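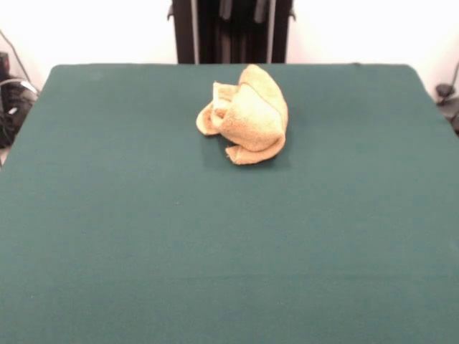
Is a hotel linen fair worth a day of your time if you only run a small guesthouse?

Mostly for the chance to handle the stuff before you pay for it. The sales talk you can get at home from any catalog.

Home Visits Suppliers Laundry Breakfast Letters

Two halls of towels
June 16, 2022

I went to the Rowbotham trade days with a list of 6 questions and came home with answers to two of them. The parking was easy. The badge line was not, and by the time I got in the coffee stand had run out of milk.

Every stand in the first hall had the word "hotel quality" on it somewhere. I have stayed in plenty of hotels and I'd like to know which ones they mean. At the Kadero stand a young man told me their bath towel would hold up for 200 washes. I asked at what temperature, and he said normal. I asked whose normal. He went to find a leaflet, and the leaflet said 200 washes.

Jamach was better, or at least slower to promise anything. They let you pull at the hems and turn the corners inside out, and they had a cut piece you could take away. The hems on the cheaper range were sewn with a single row and I could get a fingernail under it. The woman there agreed it wasn't their best work. She then quoted me a minimum order that would fill my upstairs hall to the ceiling.
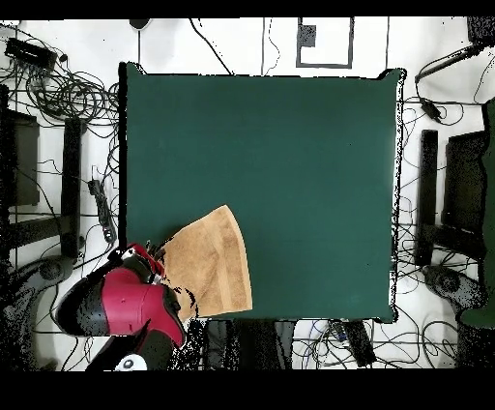
After lunch there was a talk by Shiuli Pathirana, who used to manage a hospital laundry and now advises hotels on theirs. Most of it was sensible. She thinks fabric softener is a waste of money on towels and that most small places overload the machine, and I am guilty on both counts. I was less sold on the second half, where every problem seemed to lead back to a service plan. When Marjorie Treloar, who has the bed and breakfast two streets over from mine, asked what the plan cost for three rooms, we were told it depended. It always does.

The second hall was bedding, and I'll be short about it. Ostia had the biggest stand and a pillow menu. I don't believe my guests want a pillow menu. They want two pillows that aren't flat, and a reading light they can find in the dark.
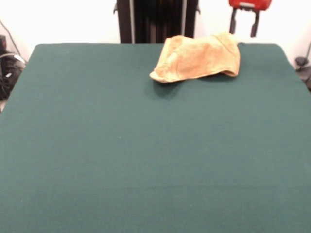 Marjorie bought a mattress protector on the spot with the show discount. I looked it up that evening and the regular price was 3 dollars more, less than she paid for parking.

What I did take home was the Jamach sample, and it has been through my own machine at my own temperature every day since, so the next letter to them will have something in it besides complaints. I also kept the Kadero leaflet, stand number 2269, in case they ever work out what a normal wash is. The next trade days are in January. I'd go again if the weather is decent and somebody else drives.

Contact | Copyright, all text by the author | Back to top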